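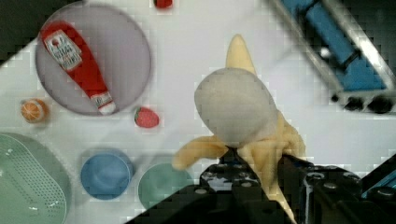
# Drotico 单臂台面套装（家务练习版）

货号后缀 K 的是带玩具厨具的版本，不带后缀的只有机械臂、夹爪和控制盒。两个版本的臂完全一样，买之前看清楚，我们每个月都要处理几单买错的退换。

先把最常被问的那句答了：它能不能帮您做家务？不能。至少按我们手上这一批、这一版软件来看，不能。厂家的宣传册上写的是"面向家庭的操作能力"，这几个字我们没有搬到这一页上来。它能做的事情，是在一张固定好的白色台面上，把一件轻东西从这里拿到那里，前提是有人花时间教过它。您要是想找一台晚饭后收桌子的机器，现在可以关掉页面了，洗碗机在另一个栏目。

## 它到底拿得住什么

玩具香蕉。软的、轻的、捏扁一点也没关系的东西，平行夹爪很喜欢。草莓和橙子片也行，只是小，位置偏一点就容易夹空。番茄酱瓶横躺在盘子上的时候就麻烦一些，瓶身圆，盘子边又翘着，夹爪得斜着下去，我们自己试的时候十次里总有几次把盘子一起带走。

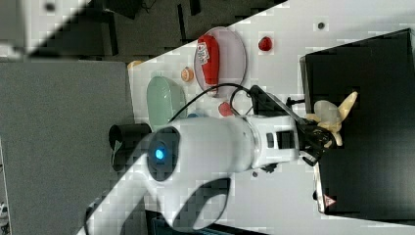 *图片来源：Cladthorpe 设备部*

拿起来只算一半。放下去才看得出这套东西的斤两：放进敞口的大盒子，基本没问题；放进小碗，要看碗在哪里；叠在别的东西旁边，或者要求某一面朝上，就得重新录示范，再重新训练。厂家资料里的成功率是 9 成，测试条件写在脚注里，物品位置固定，光线固定，中间有人把东西摆回原处。把东西摆回原处，我们认为也是家务的一部分。

换成真东西以后情况还要差。真香蕉有轻有重，皮会滑；真番茄酱瓶装满了，重心在哪边跟喝掉一半的时候完全两样。套装里的玩具食品没有这些问题，所以请不要拿玩具上跑出来的数字去推算厨房里的数字。

## 规格

| 项目 | 数值或说明 |
|---|---|
| 夹爪 | 平行双指，指套可拆换 |
| 腕部相机 | 有，随臂供货 |
| 示范数据存储 | 128 GB，可扩展 |
| 连续运行建议 | 每次不超过 32 分钟，之后停机散热 |
| 防水 | 无。夹爪和腕部都不能碰水 |
| 食品接触认证 | 无 |
| 适用台面 | 平整、固定、不反光为佳 |

"防水"那一行请多看一眼。不能碰水，意味着洗菜、刷锅、擦灶台全部免谈，漏盆里的东西也只能是干的。我们问过 Drotico 什么时候出防溅的腕部护套，10 月得到的答复是"在规划中"，这个答复跟更早那次一字不差。

## K 版里有些什么

玩具食品（香蕉、草莓、橙子片、番茄酱瓶等），盘、碗、杯、漏盆，平底锅和小汤锅，一把锅铲，还有一台玩具烤箱。不同批次的颜色会有出入，不接受以颜色不符为由退货。玩具里没有电热元件，烤箱不会热。

烤箱是整套里最有意思的一件，也是最能让人清醒的一件。开门这个动作，人做起来不用想：手搭上去，顺着门走。机械臂要先找到把手，再贴着它沿弧线拉，拉得直了，整台烤箱就跟着往外挪。
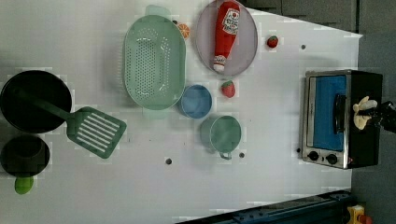 我们的建议是把烤箱底部用双面胶粘牢，厂家的演示里多半也是固定住的，只是没有写出来。粘牢之后，开门的成绩会好看很多。家里的烤箱够沉，或许用不着胶，可是门也重，铰链有弹簧，到一半会自己往回弹，那又是另外一套力了，这只臂的力矩我们不看好。

旋钮暂时别抱希望。双指夹爪拧小圆钮，转不了多少就得松开重来，松开的时候常常把钮又带回去一点。

## 跟另外两款比

**Vellance 双臂台架**：两只手，能一只按住一只拉，开门和端盘子都从容一些。价钱高出一大截，占地也大，搬进普通厨房之前先量门框。依我们看，它离家务也还远，只是远得没那么明显。

**Tamayo 轻型臂**：便宜，夹爪力气小，拿玩具够用。软件文档写得比 Drotico 清楚，新手上手快。想先弄明白自己是不是真对这件事有兴趣，买这个比较划算。

**Drotico 单臂**：就是本页这款。结构扎实，备件好买，指套磨损后自己能换。缺点上面说过了。

## 谁适合买

- 学校实验室和培训班，要一张能反复摆、摔不坏的台面。
- 做示范学习的小团队，手里已经有自己的代码。
- 小型分拣工位的预研，东西轻、形状少、来料方向比较整齐的那种。

最后一类客户请多问一句自己：同样的活，一个斜槽加一块挡板能不能解决。我们卖过不少斜槽，退货的很少。

## 示范要录多少

厂家建议每个任务先录一批，不够再加。按我们店里的经验，单一物品放进大盒子最省事，换了物品位置就要补录，桌上多放几件无关的碗盘又要补录。有一位客户为了"把桌上的东西收干净"这一个任务录了大约 4,000 条，现在收得还可以，换了一套餐具之后又不太行了。录制的人工请自己算进预算，报价单里没有这一项，厂家的回本计算表里也没有。

## 供货与售后

本页内容更新于12月2日。K 版有现货，不带玩具的版本需要等下一批到店。

- 臂与控制盒按厂家条款保修，夹爪指套属于耗材。
- 进水一律不保。
- 玩具件缺失请在签收后尽快告诉我们，附上开箱时的清点单。
- 可以预约到店试机。欢迎自带物品，请带干的、不怕摔的，最好是您真正想让它收拾的那几样。试完不买没有关系，桌上的东西请留给我们的人来收。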